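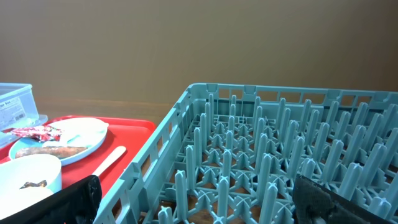 4. Clearing a Tray and Loading the Dish Rack

This section covers the return of a used meal tray to the washing station: sorting what is on it, washing the dishes, and standing them in the rack to drain. It applies to the Jasum dining room and to the smaller Juntunen break room, which use the same trays and the same pattern of rack. Storage of clean dishes is covered in Section 5.

4.1 Before you start

Set the tray flat on the table directly beside the rack, with one long or short side of the tray running along the wall of the rack. Either side of the rack may be used. Do not rest the tray on the rim of the rack.

The rack must be clear of dishes from the previous load before a new load is started. Plates left standing from an earlier load are to be put away first (see 5.2).

NOTE: The rack has an open floor. Water passes straight through the ribs to whatever is underneath. If the rack is used on a table and not on the drainboard, slide the Brirkus drip mat under it before any washed item goes in.

4.2 Sorting the tray

Work in the order given.

1. Remove any lidded container from the tray and stand it upright at the side away from the rack. Leave the lid on. Containers carrying a printed label are not washed with the plates; see 4.5.

2. Pick up wrappers and place them in the general waste bin. Check the rim of the plate, where torn pieces tend to hang over and drop off when the plate is lifted.

3. Pick up paper napkins. Used napkins go in the food waste bin if they carry food only, otherwise in general waste.

4. Pick up wooden sticks and place them in general waste. Sticks often lie on the tray itself, beside the plate.

5. Lift remaining food off the plate with the scraper and drop it into the food waste bin. Take large pieces, such as sausage, first.

6. Scrape the bowl. Small scraps near the rim are easily missed on white bowls and dry hard.

7. Stack the bowl on the plate and carry both to the sink. Leave the tray where it is.

CAUTION: Do not tip the tray over a bin to clear it. Bowls slide off with the waste.

4.3 Washing

1. Fill the left basin with warm water and add 8 ml of Zetora dish liquid. Do not add more; excess foam stays on the rack pegs.

2. Wash the bowl first, then the plate, front and back.

3. Rinse each item in the right basin and let it drip for a moment before moving it to the rack.

Cups and glasses are washed ahead of plates and bowls when a tray carries both. Change the water after every 2 full trays, or sooner if grease is visible on the surface.

4.4 Loading the rack

1. Start at the far rim and work toward yourself.

2. Stand each plate on edge in a slot between two rows of pegs, with the eating surface facing the far rim. The pegs are staggered, so a plate that leans has usually been set across two slots. Lift it out and lower it again — do not push it straight.

3. Leave one empty slot between plates with a deep rim.

4. Place bowls upside down at the near end, tilted against the last plate so that the foot of the bowl does not hold water.

5. Keep flatware out of the slots. It falls through to the floor grid and marks the table.

CAUTION: The rack is plastic. Do not place hot pans in it or use it to carry dishes. The side walls flex when the rack is lifted full.

4.5 Labeled containers

Check that the lid is closed and that the label and barcode are readable. Return the container to the Box shelf with the label facing out. If the label is damaged, set the container aside and report it to Carys Meredith at extension 187, quoting the text that can still be read.

4.6 Finishing

1. Wipe the empty tray with a damp cloth, including the inside of the raised rim.

2. Dry it and return it to the tray stack, face up.

3. Lift the rack once it has been emptied, wipe the table beneath it, and rinse the drip mat.

4. Brush the lattice walls and the floor ribs once a week with a narrow brush. Deposits collect where the ribs cross — hold the rack up to a light to find them.

Corrections to this section go to Hongmei Fan. The next revision is planned for December.

Juntunen Facilities Handbook | Section 4 | Questions: kitchen desk, extension 187 | Back to top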